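3.2 Glazing and the distribution of daylight

The second group of rooms differs from the first mainly in the transmittance of the glazing. In the Ñahui block all openings had been fitted with clear panes during the last refurbishment, while the Cinum block kept its diffusing panes on the street side. Earlier work on reading rooms (Cuervo and Cuadros) reported that diffusing panes lower the peak illuminance near the wall and raise it slightly at the back of the room, but the sample was limited to one orientation and no occupant ratings were collected. We therefore measured both blocks under the same protocol.

Horizontal illuminance was recorded at desk height on a grid of 20 points per room. Sensors were leveled before each run and checked against a reference meter at the end of it. Runs in which the reference reading drifted by more than 2 percent were discarded and repeated on the next overcast day. Electric lighting was off throughout, and interior blinds, where present, were fully raised. The division of the glazing was treated as a separate variable, as the area taken up by frame members reduces the effective opening and is often left out of simplified calculations. A rendered view of a window with dark brown members and pale panes is given in Figure 4.

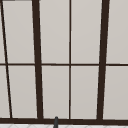
Figure 4. Large window divided into a grid of panes, rendered view.

3.3 Results for overcast conditions

Under overcast sky the clear rooms reached 1000 lux at the points closest to the opening and fell off steeply beyond the second row of desks. The diffusing rooms had a lower maximum and a flatter curve. Uniformity, taken as the ratio of minimum to mean illuminance, was higher in all nine diffusing rooms, although in two of them the difference was within the error of the sensors and should not be given much weight.

The correction for frame area had a larger effect than expected. When it was left out, the model overstated illuminance at the rear wall by roughly 9 percent - enough to move several rooms from one rating class to the next. Members with a dark finish also reflect less light into the room from their side faces, and the single reflectance value used in the Pretow method does not account for this. We entered measured values for each finish instead.

Occupant ratings, collected by Carhuamaca and Giraldo in September, followed uniformity more closely than they followed mean illuminance. The relation was weak in rooms with fewer than nine regular users.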